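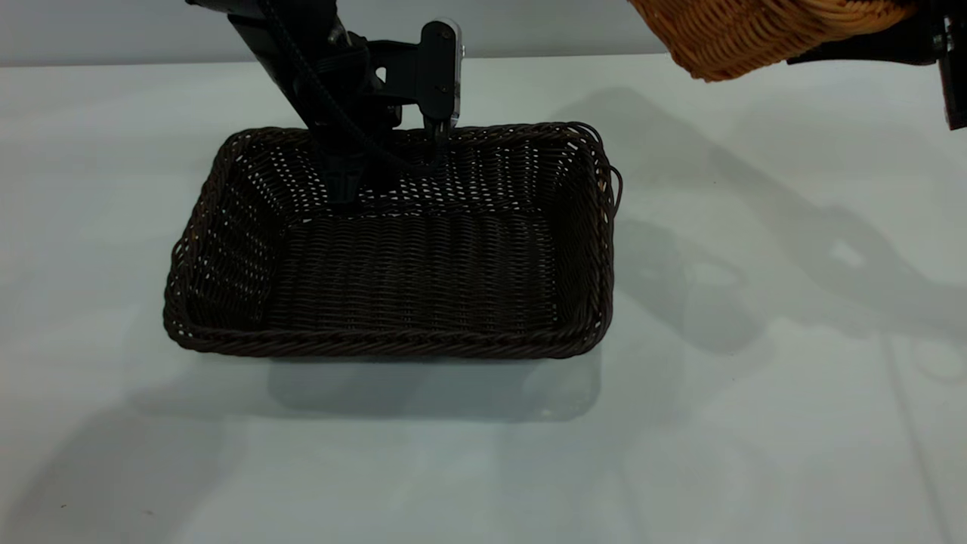 Arms at returns, month two (long)

Posted by tapegun_tess

Our returns floor in Dusirville got its first pair of arms in April, and I have been asked by three separate relatives whether I still have a job. I do. I now have a job and a spreadsheet. Home goods went first, so the arms mostly get baskets, like the dark brown one on the table there with its gripper reaching in at the back, while the other arm has a tan one up in the air. I used to do that with one hand and a coffee in the other. Management calls the new setup Cordier, after the firm that put it in. We call it the Cordiers, plural, like a couple who moved in next door and don't wave.

What changed for us: there were four people on the bench per shift and now there are 2, plus one "cell attendant," meaning me. I got a raise of 80 cents an hour. The other people went to outbound, same pay, worse knees. I'm curious how this went at other places, particularly whether the attendant job turned into anything or just stayed a chair next to an emergency stop.

Reply by docknine

It stayed a chair. We've had arms at Trirnix for three years and the attendant position has been "under review for a career path" that whole time. The review has outlasted two site managers.

Reply by mulchbag

80 cents! Don't spend it all in one place.

Reply by lnghiem_floor

Lụa Nghiêm here, I lead training at the Sandora site. I'll disagree with docknine, politely, because I've seen his posts. Ours turned into something, but only after we made people write down every stop and what they did about it. After the first stretch we had 3,518 lines in that log. Then when the company wanted to hire a technician from outside, we had a stack of proof that our people were already doing half the work. Two attendants moved up. Tess, if your spreadsheet is only boxes per hour, start a second one for yourself.

Reply by docknine

Two out of how many?

Reply by lnghiem_floor

Out of 10. I didn't say it was a parade.

Reply by docknine

So eight people kept a very thorough diary.

Reply by tapegun_tess

OK but I do want the diary. My current sheet has a column called "reason" with a dropdown, and the choices are Item, Cell, and Operator. When a strand end is sticking out by the rim and I have to decide whether that's damage or just how the basket was finished, that's apparently "Operator." I have been the reason for a lot of things this month.

Reply by kettle_and_co

That dropdown would worry me more than the arms do. Whoever reads it upstairs will see Operator all down the page and conclude the operator is the problem. Ask for a fourth choice. We got "Judgment call" added at my place and it's now the biggest slice of the chart. It made for a very quiet meeting.

Reply by mulchbag

Unpopular view, but I like working next to ours. I did returns by hand for six years and my wrists sounded like a bag of chips. Now I grade the items and argue with the supplier about them. The grading was always the part I was good at, and before that I got maybe a second per item to do it.

Reply by docknine

Glad for your wrists. What happened to the person who used to stand across from you?

Reply by mulchbag

Took the buyout and bought a boat. He sends me pictures of it. I'm aware that's not how it goes for most people, so put the pitchfork down.

Reply by palletjack_phil

What I miss is the talking. Four people on a bench will cover every divorce in the building before first break. Now I have headphones and a very consistent coworker. My supervisor put "team morale" on the board as a topic and the suggestion that won was a second microwave.

Reply by tapegun_tess

Phil, same. The bench was where new people learned things, too. Someone would hold up a return and say "smell this" and you'd know about mildew for life. I have a new hire coming and I can't figure out what I'm supposed to stand her in front of.

Reply by lnghiem_floor

Put her on manual for her first month. Keep one bench open with no arm at all and feed it the odd stuff. We had to fight for ours, and it comes up every budget as "legacy station." Everyone who has ever been good in the cell came off that bench.

Reply by docknine

Fine, that I agree with. We closed ours and now the new people only know what the screen says.

Reply by kettle_and_co

Mark it down, docknine agreed with training.

Reply by tapegun_tess

I asked about keeping a bench this afternoon. I was told the space is spoken for. It's going to be the second microwave. (Kidding, Phil. It's pallets.) I'm asking again in writing, and I put "Judgment call" in the same email. Will report back.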